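Choir news: we're singing the Udau songs!

It's settled, and I couldn't be happier about it. After two years of talking, the spring program is going to be built on the Udau songbook, the collection Gladys Shemweta has been piecing together from old hymnals, handwritten sheets and a great many phone calls to people's grandmothers. There are nine songs in the set and every one of them has something in it that made the altos laugh out loud or go very quiet at the first read-through.

If you missed that evening, you missed a treat. Gladys sang the opening of "Fullus" by herself, no piano, and then had us come in a row at a time until the back wall was humming. It's a rowing song, so it wants to rock a little, and we all started swaying without being told to. Dirk Kramer says he has had it stuck in his head ever since and has been singing it at the dog.

The parts are not hard on paper. Most of the tunes sit within a comfortable range and the basses get the melody in two of them (you're welcome, basses!). The work is in the rhythm and the words. Gladys has recorded every line spoken slowly, then spoken at speed, then sung, and Joscha Meinecke has put the recordings on the members' page under "Udau practice." Please use them. Ten minutes while you're doing the dishes will do more for you than staring at the sheet the night before.

A word on breathing, from someone who ran out of air halfway down page four. The long phrases in "Wusanent" are meant to be passed around. Stagger your breaths with the person beside you, come back in softly, and the line will carry on as if it were one enormous pair of lungs. It's a lovely feeling when it works, and we got it to work for an entire verse before somebody dropped a folder.

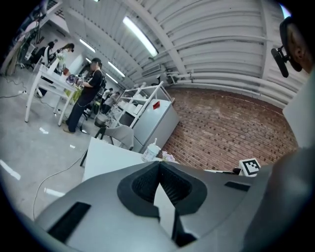
Do I need to read music to join for this program?

Plenty of our members don't. The songs were passed along by ear for most of their lives, and Gladys teaches them that way, one line sung to you and sung back. Printed music is there for those who like having it in their hands.

Rainer Reuter is putting the songbooks together, and he's printing 200 of them so there will be copies left to sell at the door. They have the words in the original, a plain English version on the facing page, and Gladys's notes on where each song came from. I've seen the proofs and the notes alone are worth having. The one about the wedding song that was banned by a grumpy uncle goes on for a page and a half.

The concert is on 18th May at the Tiedemann Hall, doors at half past six. The hall holds 400 and we have never filled it, but I have a good feeling this time. Bring your neighbors. Dirk Eichhorn is looking after tickets, so if you need a ramp seat, or want to sit near the front with small children, have a word with him at any rehearsal. Under-twelves get in free.

We still need a few more tenors (we always need tenors), two people who can drum steadily and keep their elbows in, and anybody who likes baking for the interval. Sectionals for sopranos and altos start at seven, everyone else at seven thirty, same room as before. Bring a pencil and some water, and if you still have a black folder from the March concert, Joscha would love it back.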